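Call for participants: comparing two ways of teaching a robot to grasp everyday objects

Plosport, Sat 29 March

The Bener group is looking for people to take part in a study on robot teaching. You do not need any experience with robots or programming. We are in fact more interested in people who have none, as our first results come mostly from students of engineering and we do not know how far they hold for others.

What we study

A robot can learn to pick up an object from demonstrations made by a person. In our study we compare two methods. In the first, you guide the arm with your own hand. In the second, you steer it with a small controller while you look at the view from the wrist camera. The same learning program, called Kemasel, is then trained on both sets of demonstrations.

In our pilot with 30 participants, the hand-guided demonstrations were faster to make, but the camera-guided ones gave better grasps on objects with a curved or uneven shape. A headband with cat ears on it, for example, can be taken at many points, and only a few of them are good. With plain boxes we found no clear difference between the methods.
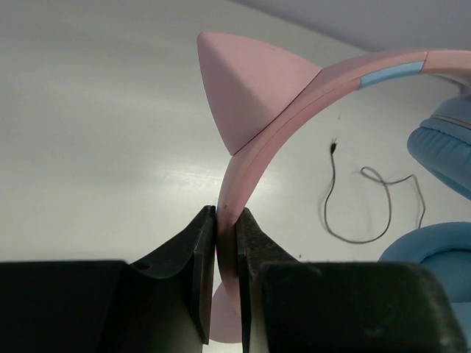 We would now like to repeat the comparison with 70 new participants and a larger set of objects. We also want to learn whether people become better at choosing the grasp point during one visit, or whether they keep to their first idea. The pilot was too short to answer this.

What you will do

You come to our laboratory in the Thorlacius building for one visit of 3 hours, with two breaks. After a short practice you make demonstrations with both methods. The order is decided by lot. Between the parts you fill in a questionnaire on how tiring and how clear you found the work. We record the movements of the arm and the pictures from the wrist camera — your face and voice are not recorded.

Who can take part

You should be at least 18 years old, able to use both hands without pain, and able to read small labels on a screen (glasses are no problem). People who took part in the pilot cannot join again, for which we are sorry.

Payment and dates

Every participant receives a voucher of 200 crowns at the end of the visit. If you wish to stop earlier you may do so at any moment, and you will still receive the full voucher. Visits take place on weekdays until the end of June, in the morning or in the afternoon.

How to apply

Please use the form on the Bener group page and tell us which times suit you. Write also if you are left-handed — the controller must then be set up differently. We answer all messages within a week.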